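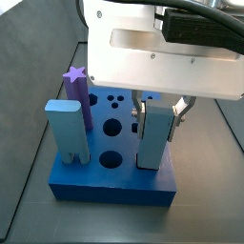
Can a demonstration be paused partway and continued later?
A paused demonstration can be continued within 453 seconds. After that the controller closes the episode and it must be recorded again from the start position.

4.3 Recording a demonstration with the Crabtree hand controller

1. Set the arm to Remote and wait for the steady green lamp.
2. Hold the enable switch halfway. Releasing it, or squeezing it fully, stops the arm.
3. Press Record. The episode number appears on the Ikik screen.
4. Move to the peg, close the gripper, and lift straight up before moving sideways.
5. Lower the peg at slow speed. If it binds, back off and try again – do not force it.
6. Open the gripper, retract, and press Record again to save.

Note: Small corrections during insertion are useful and should be left in. Delete an episode only if the peg is dropped or the arm faults.

CAUTION: Keep hands clear of the fingers while the enable switch is held. Grip force can reach up to 68 N.

4.4 Checking the wrist view

Open Playback and step through the first episode before recording more.

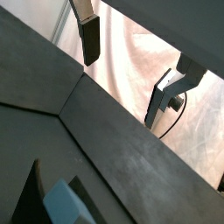

Figure 9. Wrist view with the gripper fingers and light blue pad at lower left.

If the fingers are missing from the view, repeat the mount adjustment in 3.2. Fault code 729 means the wrist stream was lost – the episode is not saved.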